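Chapter 7
Choosing Between Grippers

By the time most readers reach this chapter they will have a favorite gripper already, and it will usually be the first one they ever used. I was the same way. In my early months at the Foltthorpe workshop I would have told anyone who asked that a wide, soft finger could pick up anything worth picking up, and I held on to that opinion for far longer than I should have — until I had to compare it with something else on the same table, with the same object, on the same afternoon.

That is really what this chapter is about. We will take two pairs of hand-held grippers, which I will call the Hesham pair and the Drallelo pair after the projects they came from, and work through a fair comparison of them. A hand-held pair is a fine place to start, because you feel a poor grip in your own wrist long before you see it in a chart. 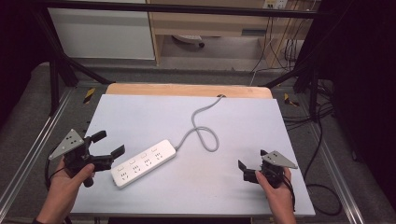 Everyday objects make better tests than wooden blocks do. A power strip is long and smooth, it can be approached from the end or across the middle, and its cord pulls back at you whenever you try to turn it. A block asks only whether the fingers close. A strip with a cord on it also asks where they close, and what the second hand ought to be doing in the meantime.

Our practice set, the Wike collection, holds 2,093 recorded attempts, and we will lean on it all through the chapter. Section 7.1 covers how to set the object down the same way each time. Section 7.2 deals with finger length and opening width, and Section 7.3 with scoring, where I will ask you to make 15 attempts with each pair before you write down any opinion at all. Please do make all of them! My own notes from the first nine were very sure of themselves, and I ended up crossing out most of what they said.

Foltthorpe Teaching Texts | Copyright, all rights reserved | Contact the publisher | Back to top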